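Inside the Orine Studios Open Day: Costumes, Fake Rain and a Very Good Cinnamon Bun

611 Shares
2 Comments

I have wanted to get past the gate at Orine Studios ever since the first season of Prelline had me canceling plans with actual friends, so when the open day tickets went up in October I bought mine before I had even worked out how to get there. Two trains and a bus, as I found out. Worth it!

They let people in by time slot, and mine was 10 a.m., with a line already curling past the bike racks. Plenty of people had dressed up. I saw a great many green raincoats (if you watch the show, you know) and one small boy in full harbor master uniform who saluted everybody at the door and got saluted back.

The tour starts on the big stage, where the Paulík family kitchen is still standing from the last shoot. It is so much smaller than it looks on TV! The table where Magda throws the soup in season two is close enough to the wall that I have no idea how they ever got a camera behind it, and then our guide, Cornel Sandu, reached over and swung the whole wall open on hinges. There was an audible gasp, and part of it was me. He told us the window view is a painted cloth with lights behind it, and that the cast keep asking for the rooftops to be repainted with little jokes in them. Look for the cat on the third chimney.

After the kitchen you go up a metal staircase to wardrobe, which was my favorite part by a mile. Britt-Marie Dalen has run the department from the pilot on, and she had pulled out racks of things we could get right up close to. The wedding dress from the finale is there, the real one, with the hem dyed in four different shades so it would read as seawater under the night lights. There are 1,138 costume pieces on the books for the show, and she seemed to know where every single one of them was hanging. Somebody asked which actor is hardest on clothes and she just laughed and said she still had a job to keep. 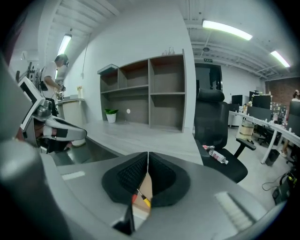

Iolanda Lins said she could have stayed up in wardrobe all day and thought the slot was far too short, especially with the season one coats tucked away on the back rail where you only got a minute with them. I agree completely. We were moved along just as I had spotted the red scarf, and I would happily have paid extra for another half hour.

Next came the rain. They have a stretch of fake harbor street out back, and at 11:30 they switched on the overhead pipes and let us stand under a plastic awning while it poured down on the cobbles. Then a crew member walked out in a green raincoat with her back to us and did the slow walk from the opening credits, and the whole crowd started humming the theme. I may have teared up a little. It was also freezing, so bring gloves.

The question and answer session was in the old screening room, with Cathal Ó Briain, who writes most of the episodes, and Siobhán Fitzgerald, who plays Magda's sister. They were lovely together, finishing each other's stories and arguing over whose idea the ferry episode had been. Cathal would not be drawn on the ending of the new season, though almost every hand in the room went up to try. Siobhán did let slip that she has been taking accordion lessons, and then looked at him like she had just dropped a plate. Make of that what you will! I have theories.

They are also both working on Fernus, the spin-off set on the island, and we got a short clip with no music on it yet. It's darker than I was expecting, and slower, with a long shot across a breakfast table where hardly a word gets said. I loved it. The man next to me was less sure and wanted more boats.

The café does a very good cinnamon bun, still warm at lunchtime, and the coffee is fine. The gift shop was picked over by the time I reached it (the mugs had gone) so go there first if you care about such things. I came home with a tea towel and a poster of the kitchen window, cat included.

The bus back to the station leaves from the far side of the parking lot, by the prop store, and the driver plays the soundtrack if you ask.

611 Shares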